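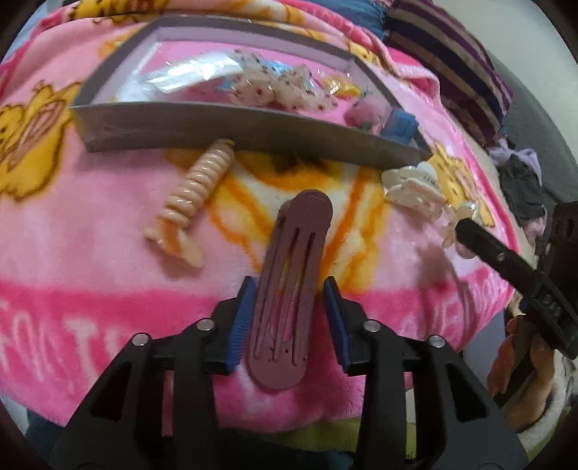

La pince mauve et la boîte à accessoires, sur le plaid rose.

Accueil Rangement Textile Archives À propos
Rechercher sur ce blog OK

Le tri des accessoires de coiffure

Le présent billet fait suite à celui de février, consacré au linge de lit. Il porte sur une catégorie d'objets que notre foyer avait jusqu'ici laissée sans règle : les pinces, chouchous, élastiques et barrettes, répartis entre la salle de bains, l'entrée et la chambre de notre fille cadette.

Il a été décidé que l'ensemble serait réuni en un seul lieu et conservé dans une boîte basse, sans couvercle, à fond rose vif. Le choix d'un contenant peu profond a fait l'objet d'une discussion. Matilde Sequeira, dont les conseils ont déjà été cités sur ces pages, recommandait un modèle à tiroirs de la maison Plisteo. Cette solution n'a pas été retenue : un tiroir fermé est un tiroir que l'on n'ouvre plus, et notre fille tient à voir ses affaires d'un seul coup d'œil.

Le tri a été effectué sur le lit, le plaid en peluche rose à personnages jaunes servant de plan de travail. Ce plaid présente un inconvénient qu'il convient de signaler : les petites barrettes s'y perdent. Les grandes pièces, en revanche, s'y repèrent sans difficulté.

Les règles suivantes sont désormais en vigueur.

Les articles encore sous emballage transparent restent dans leur sachet jusqu'à leur première utilisation. Ils sont rangés avec les autres et ne font pas l'objet d'une réserve séparée.

Les chouchous sont placés à plat, sans être comprimés. Le modèle à volants, rose crème moucheté de sombre, occupe à lui seul une place considérable ; il a néanmoins été maintenu, à la demande expresse de l'intéressée.

Les pinces longues posent une question particulière. La pince mauve, ajourée de fentes parallèles sur toute sa longueur, est la plus utilisée de la maison. Les fentes retiennent la poussière et les cheveux. Un nettoyage à l'eau tiède savonneuse, à l'aide d'une vieille brosse à dents, est prévu une fois par mois, suivi d'un séchage complet sur une serviette.

Tout élastique détendu est retiré sans délai. Les doublons en bon état sont remis à Bello Dauda, qui organise la collecte de l'école.

Un lecteur, Leif Haugland, nous a demandé s'il fallait prévoir des séparations intérieures. Nous y avons renoncé pour l'instant. Des casiers en carton avaient été essayés l'hiver dernier et n'ont pas tenu 11 jours.

Le prochain billet traitera des écharpes et des gants, dont le rangement doit être achevé avant les premiers froids.

Dernière mise à jour : 2023-09-30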